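Tusov bowl fault

The Tusov bowl fault, also called the phantom grasp or, among the people who had to fix it, the Soup Problem, was a failure in the Harex tabletop handling software. It caused a simulated robot arm to report that it was holding an object when it was holding nothing. The fault was confined to small, deep containers. It was first logged in a test series named Tusov, from which it takes its name, and it stayed in the software through two full releases, during which the software was described in its own release notes as "stable."

No one was hurt by the fault, and no real arm ever ran the affected version outside a test cell. It is remembered mainly for the length of time it went unnoticed and for the quality of the numbers it produced in the meantime, which were excellent.

Background

Harex was developed as a general package for picking small things up off tables and putting them down again, a field in which progress is slower than the brochures suggest. The package was meant to run on several makes of arm. Most of its testing was done in Vuvell, a simulator chosen for its speed and for a license fee that the project could afford.

The Tusov series was written to cover a gap. Earlier tests had used open trays, flat plates and bare tabletops, where a gripper can come in from nearly any direction and be forgiven for it. Tusov put the target items at the bottom of a bowl. The arm had to lower its fingers past the rim, close on an item, lift it clear and carry it to a set point. The full series ran to 2151 trials, and was usually left going overnight.

The fault

Harex decided whether a grasp had worked by watching the force on the fingertips. If the fingers met resistance before they were fully closed, the software took it that something was between them. On a tray this was a fair guess. In a bowl the fingers could also meet resistance from the inside wall, and the software had no way of telling a wall from a cherry.

A second error kept the first one hidden. When a grasp was reported as good, Vuvell was asked to attach the item to the gripper, a common shortcut that spares the simulator the trouble of working out friction. When no item was near enough to attach, Vuvell returned an empty result. Harex read the empty result as "no problems found." The arm then rose, traveled to the set point, opened its fingers with some ceremony and recorded a delivery.

The scoring script counted deliveries. It did not look in the bowl.

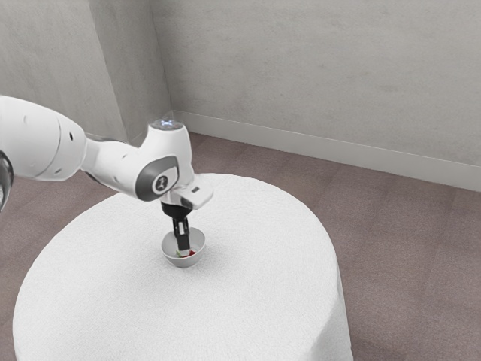 TAVARES, December

The fault came to light at the Tavares test office, where Xiomara Boateng was preparing a short clip for a progress meeting. She had wanted a few seconds of the arm lifting something colorful. According to the account she later wrote for the project, she played one run back four times, under the impression that she kept blinking at the wrong moment, and then went to get a colleague to watch it with her — the colleague also saw nothing get picked up. The run was marked as a success.

Boateng went back through the stored records and compared the final position of each item with its starting position. In 634 of the trials scored as deliveries, the item had not moved at all, or had been nudged a short way along the bottom of the bowl. The figure was sent to the rest of the team in an email with no greeting and a single attachment.

The progress meeting went ahead with a different clip, of the tray.

Investigation

The first response was to blame the simulator. Vuvell had a known weakness with thin curved surfaces, and for several days the working theory was that the items were sinking into the bowl where the fingers could not reach them. New collision shapes were made for the bowl. The phantom deliveries continued at the same rate, with nicer collision shapes.

The second theory was that the gripper was too wide. This was closer. A narrower fingertip cut the number of false grasps, though for the dull reason that it touched the wall less often. It left the scoring as gullible as before.

The real cause was found by reading the code that handled the attach request, a step that the project's own review checklist had listed third. The line in question carried a comment reading "handle empty case later." It had been written before the first release.

Correction

Three changes were made. Harex was altered to treat an empty attach result as a failed grasp. A check on the gap between the fingers was added, so that fingers closed tighter than the smallest known item could no longer be said to contain one. Finally, the scoring script was rewritten to ask where the item was at the end of the trial, and its score for the Tusov series dropped sharply on the night the change went in. The drop set off an automatic alert warning that the new version had broken something.

The shortcut of attaching items to the gripper was kept for the tray tests and removed from the bowl tests. Runs became slower as a result, and there were complaints.

Safety review

Because the same grasp check was due to be used on a physical arm, the fault was written up as a safety matter as well as a scoring one. The review noted that an arm which believes it is carrying something will move slowly and keep its fingers shut, so the phantom grasp itself was judged low risk. The opposite case worried the reviewers more. Nothing in the old code would have stopped an arm from pressing down on the side of a container, taking the force for a good grip, and trying to lift.

The review asked for a limit on downward force near any rim, which was adopted. It also asked that a person watch a sample of the runs marked as successes. This was adopted too, with the sample size to be decided.

See also

Harex release history
Tusov test series
Vuvell (simulator), known issues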